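We use cookies to remember your settings. Accept / Manage

8/4/20
By Hatem Mahrous

4. Recording disassembly trials on the Kolby cell

This section covers the drive removal task used in the Akis study. Read section 3 first if the arm has been moved or the wrist camera refitted.

4.1 Preparing the tower

1. Unplug the tower and take off the side panel.
2. Lay the case on its side on the slotted table, open side up.
3. Push any loose leads clear of the drive carrier. Do not cut the cable ties.
4. Start the Grastura logger and check that both camera feeds are live.

CAUTION: Keep hands off the gripper fingers whenever the arm is enabled.

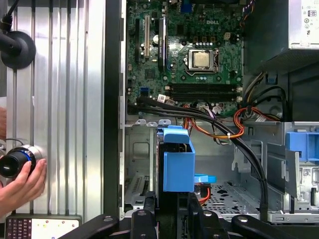
5. Lead the arm to the start pose and save it under the trial number. The same start pose is used for all 30 trials in a block. If the case is knocked, save it again and note the change in the log.

Note: The March block used a fixed start pose and the results can't be pooled with later ones. Of the 102 trials kept after that, roughly a third had the case turned by a few degrees between runs.

4.2 Removing and placing the drive

6. Run the approach at low speed. The policy takes over once the fingers close.
7. Let the force limit stop the arm if the carrier jams. Do not help it by hand, or the trial must be marked as assisted.

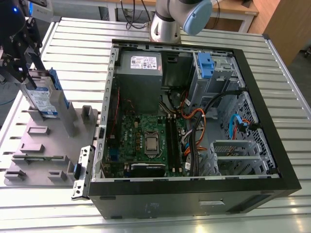

8. Score the removal and the placing separately. Abdel Hamid's earlier method gave one mark for the whole run, which hid most of the placing errors. Removal counts as complete when the drive is clear of the case and held over the grey fixture plate, with the fingers still clamped on the blue carrier. Placing is scored only after the fingers open.
9. Stop the logger before reaching into the cell.

Note: If the drive slips in the fingers, let the run finish and enter code 4. Dropped drives are not used again, even if they look undamaged.

10. Refit the drive and go back to step 3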